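« Une assiette, c'est déjà beaucoup » : deux bras robotisés dans l'atelier de la rue Besnard

Publié le 2019-01-29

Il avait prévenu par courriel que je risquais de m'ennuyer. « Si vous venez voir un robot qui fait la cuisine, restez chez vous. » Je suis venu quand même, un peu à cause de cette phrase. Depuis deux ans, je reçois des invitations à découvrir l'assistant ménager de demain, et j'en ressors en général avec un dossier de presse et l'impression d'avoir regardé une vidéo accélérée. Un bricoleur qui commence par décourager la visite, cela changeait.

L'atelier partagé de la rue Besnard occupe le rez-de-chaussée d'une ancienne imprimerie. On y répare des vélos, on y soude, quelqu'un y fabrique des lutrins. Mon interlocuteur, informaticien de métier, ne souhaite pas que son nom paraisse : son employeur n'a rien à voir là-dedans et il préfère que cela continue. Il a monté avec deux autres membres une installation à deux bras, boulonnés sur de petites platines métalliques le long du même bord d'une grande table brune. Le but affiché sur le tableau de l'atelier est « dresser une assiette ». Il trouve la formule trop généreuse.

« Dresser, ça veut dire qu'on a des idées sur la présentation. Nous, on prend un petit truc et on le met sur une assiette. Ou bien on déplace l'assiette. Le jour où on fera les deux à la suite dix fois sans que je me lève de ma chaise, on pourra changer le mot. »

Les bras viennent de chez Pronidance, un revendeur de matériel déclassé. L'ensemble a coûté 3 000 euros, transport compris, réunis entre les trois. La table leur est revenue à 200 euros. Il insiste sur cette seconde dépense, qu'il juge la meilleure du projet. La première table était trop légère : quand un bras freinait, l'autre visait à côté.

« On a passé des semaines à chercher l'erreur dans le logiciel. On a recalibré, on a réécrit, on a accusé les encodeurs. C'était le meuble. Je le raconte parce que sur les forums, tout le monde vous parle de réseaux de neurones et personne ne vous parle du meuble. »

Je lui demande si ce n'est pas un peu facile, cette modestie. Il existe une coquetterie du bricoleur qui consiste à dire que rien ne marche, pour qu'on s'émerveille du reste. Il rit, puis sort un cahier. Les essais y sont notés à la main, avec la date, le réglage et le résultat. Sur la dernière série complète, un objet à saisir et à poser dans l'assiette, il compte 23 réussites. Je demande sur combien. « Sur 200. Vous voyez que ce n'est pas de la coquetterie. »

Et encore, précise-t-il, il s'agit de réussites selon leur propre barème, qui admet qu'un objet roule pourvu qu'il reste dans l'assiette.
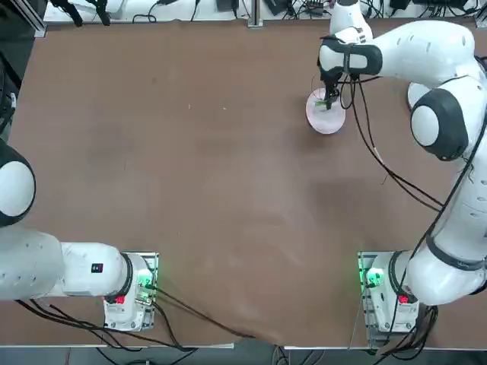 Pourquoi utiliser deux bras si un seul suffit pour poser un objet dans une assiette ?

Le second bras doit servir à tenir ou à tourner l'assiette pendant que le premier travaille. Pour l'instant, le programme autonome n'en utilise qu'un à la fois, et les deux ne bougent ensemble que lorsqu'un membre de l'équipe les commande à distance.

Cette dernière précision me paraît importante, et j'y reviens. Une bonne part des films qui circulent sur le sujet montrent des machines pilotées par quelqu'un hors champ, sans que ce soit toujours écrit. Fait-il la même chose quand il publie les siens ?

« On l'écrit. En gros, en bas, pendant toute la durée. Et malgré ça, la moitié des commentaires demandent quand on pourra l'acheter. » Il cherche ses mots. « Le pilotage n'a rien de honteux. C'est comme ça qu'on enregistre les exemples dont le programme a besoin. Ce qui me gêne, c'est quand on laisse croire que l'exemple est le résultat. »

Pour enregistrer, ils utilisent Vidodeck, un logiciel libre écrit par un étudiant et plus ou moins abandonné depuis, qui synchronise les images et les positions des articulations. Plus ou moins, dans ce milieu, est une unité de mesure. La synchronisation dérive au bout de quelques minutes, si bien qu'ils coupent les séances en morceaux courts et recollent ensuite. L'un des trois voudrait tout reprendre de zéro. Lui s'y oppose.

« On a déjà réécrit la commande des pinces. Si on réécrit aussi l'enregistrement, dans un an on aura un très beau logiciel et aucune assiette. »

Je regarde les câbles. Il y en a le long des bras, sur la table, par terre. Ma question est sans malice : est-ce que cela ne finit pas par s'accrocher ? Il me répond que si, que c'est même une catégorie à part dans le cahier, désignée par un C majuscule. Il a essayé des gaines, qui raidissaient le poignet, puis des attaches autocollantes, qui tenaient une soirée. La solution actuelle consiste à laisser du mou et à interdire au programme certaines orientations. Elle lui déplaît. Elle prive le bras de gestes dont il aurait besoin, notamment pour aborder une assiette par le bord.

Parce que l'assiette, m'explique-t-il longuement, est un objet détestable. On croit que la difficulté se trouve dans ce qu'on met dedans. Un objet allongé et un peu souple, une pince le saisit assez bien si on lui dit où il est. L'assiette est plate, lisse, large, son bord est à peine plus haut que la table, et les doigts de la pince n'ont presque rien à mordre. Trop bas, ils frottent le plateau. Trop haut, ils ne prennent rien. Entre les deux, il y a une hauteur qui fonctionne, et cette hauteur change quand on change d'assiette.

« Un enfant glisse l'assiette jusqu'au bord de la table et passe les doigts dessous. On a voulu faire pareil. On a ramassé des morceaux. »

Ont-ils songé à changer de pince ? Une ventouse, par exemple, ferait l'affaire. Il lève les yeux au ciel, la remarque lui a manifestement déjà été faite. Bien sûr qu'une ventouse ferait l'affaire, pour l'assiette. Elle ne ferait rien pour ce qui va dessus. On peut aussi prévoir un changeur d'outil, et un porte-assiette, et un distributeur, et à ce moment-là on a construit une petite usine à dresser, ce que l'industrie sait faire depuis longtemps et mieux que trois personnes rue Besnard.

C'est le point sur lequel nous ne sommes pas d'accord. Je lui dis que cette petite usine me semblerait plus honnête qu'un robot polyvalent qui rate. Si l'on veut rendre service à quelqu'un, une personne qui ne peut plus se servir de ses mains par exemple, autant fabriquer l'outil bête qui marche. Il ne balaie pas l'objection. Sa propre tante, dit-il, utilise une assiette à rebord et un tapis antidérapant, et s'en trouve très bien.

« Je ne lui installerai jamais ça. Je ne le laisserais pas fonctionner à côté d'elle. Mais ce n'est pas pour elle que je le fais, et je n'aime pas les gens qui prétendent le contraire pour obtenir une subvention. Je le fais parce que le problème m'intéresse. »

L'argument se tient, et il a le mérite de ne rien promettre. Il laisse tout de même de côté la question du temps. L'installation monopolise une table dans un lieu où elles sont rares, et j'ai entendu, en attendant près de la machine à café, une adhérente s'en plaindre sans baisser la voix. Il est au courant. Un créneau a été négocié, la table est à eux jusqu'à la fin de février, après quoi il faudra rediscuter. Il admet que les lutrins, au moins, trouvent preneur.
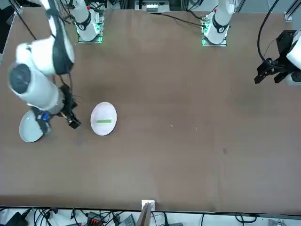 Reste la question de l'argent, que j'avais gardée pour la fin. Les 3 000 euros du départ n'incluaient ni les alimentations, ni les câbles, ni la vaisselle. Une alimentation de marque Ornley a lâché le mois suivant l'installation et le remplacement a mangé ce qui restait dans la cagnotte. Ils tiennent leurs comptes dans le même cahier que les essais, à partir de la dernière page et en remontant. Les deux colonnes finiront par se rencontrer, et il a décidé d'arrêter ce jour-là ou de racheter un cahier, selon l'humeur.

Des gens leur ont proposé de passer par un financement participatif. Il a refusé, contre l'avis d'au moins un de ses camarades. « Pour lever de l'argent, il faut un film. Pour faire un film qui donne envie, il faut couper les ratés. Et après, vous avez des contributeurs qui attendent ce qu'ils ont vu dans le film. »

Je lui demande de me montrer un essai sans pilotage et sans répétition préalable. Il accepte, relance le programme, me fait reculer derrière la ligne de ruban adhésif collée au sol. Le bras descend, hésite un moment au-dessus de l'objet, le pince, remonte. Au-dessus de l'assiette, il s'arrête. Nous attendons. La pince s'ouvre enfin et l'objet tombe à cheval sur le rebord, puis bascule du mauvais côté.

Je note un échec. Lui discute. Le contact a bien eu lieu avec l'assiette, dit-il, et dans l'ancien barème cela comptait pour un demi. Je lui fais remarquer qu'une heure plus tôt il se moquait de ceux qui arrangent leurs résultats. Il prend le crayon et inscrit un zéro.

Le deuxième essai échoue aussi, à cause d'un câble. Un C majuscule. Le troisième réussit, très proprement, et je dois reconnaître que l'on se surprend à retenir son souffle pour une affaire qu'un convive règle sans y penser. C'est d'ailleurs ce qui me rend méfiant : la lenteur fabrique du suspense, et le suspense se confond vite avec le progrès. Quand je le lui dis, il hausse les épaules.

« Ce que vous avez vu, c'est une fois sur trois. Ne l'écrivez pas comme un taux, c'est trop peu d'essais. Mettez le chiffre du cahier. »

La prochaine série doit commencer en février, avec une pince dont les doigts auront été retaillés en biseau. Il n'attend pas de miracle du biseau. Il voudrait pouvoir retirer de la liste des pannes celle du rebord, qui revient le plus souvent après les câbles. Pour les câbles, il n'a pas d'idée, et si un lecteur en a une, il peut laisser un mot à l'accueil de l'atelier.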